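# Firkholm table top, light wood grain

Order number 1022. Sold by Plutura, with or without legs.

The Firkholm is our plain top for a desk or a work table. It has a light color and a fine grain, and it is made for people who put many small things on a table every day: cables, lamps, a bottle of water, parts waiting for repair. We have it in one color only.
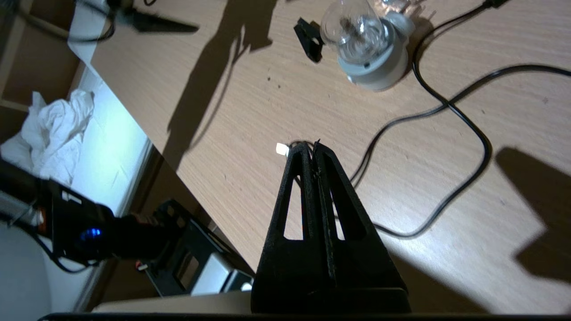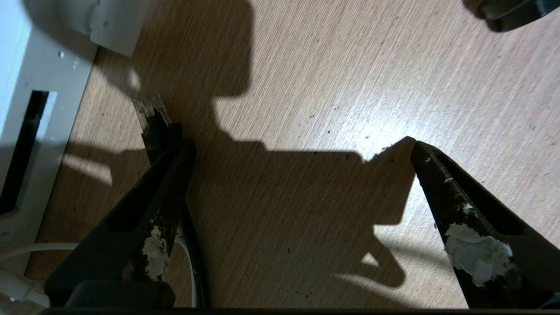 Light wood grain under strong light.
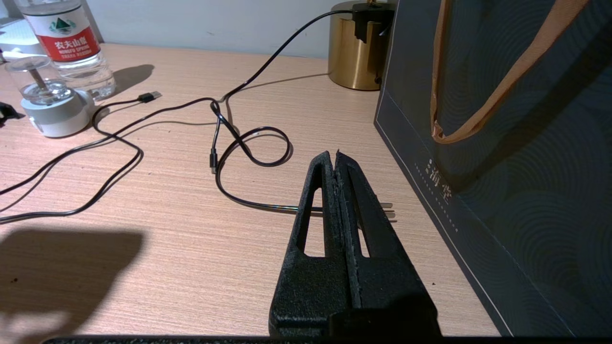
The color changes with the light in your room. Near a window it looks paler than on our printed sample card, and in the evening under a warm lamp it becomes more yellow. If the color is important for you, please ask for a sample piece first. Look at it in the morning and again at night, on the place where the table will stand.

## Measures

- Thickness: 27 mm
- Highest load, spread over the surface: 48 kg
- Corners: straight, lightly broken so they do not catch a sleeve
- Underside: no holes. You drill where you want to have the legs.

The length and depth are cut to order. Please give both in millimeters, and write the length first. We cut straight sides only. Holes for cables can be made by us, but you must send a drawing with the distance from the back edge.

## Legs

The top fits the Bolger trestles and the Grakley frame. With the Bolger trestles no screws are necessary, but put the felt strips between, otherwise the top can move when you lean on it. The Grakley frame comes with its own screws. Do not take longer ones from your drawer – they will come out on the upper side.

For a long top we recommend a third support in the middle, also when the load is small.

## Cleaning and daily use

Wipe with a soft cloth that is a little damp, and go along the grain. For ink or glue, use warm water with a drop of dish soap and then dry well. Please no scouring powder and no acetone.

Hot pans and soldering irons need a mat under them. A glass with water is no problem for a short time, but do not leave a puddle standing at the edge. Crumbs and metal dust should be brushed away before you wipe, as they can scratch the surface under the cloth.

Small scratches can be made less visible with the repair wax. It is sold separately, and the right shade is "light 2".

## Ordering

Tops in cut sizes cannot be returned, so measure two times. When you order legs together with the top, everything goes in one delivery, and the driver brings it to the front door of the building.

Questions about cutting and drawings go to Eliseo Arellano, questions about delivery to Vlasta Malý. Please write the order number in your message.

Page last changed: 25 Dec 2025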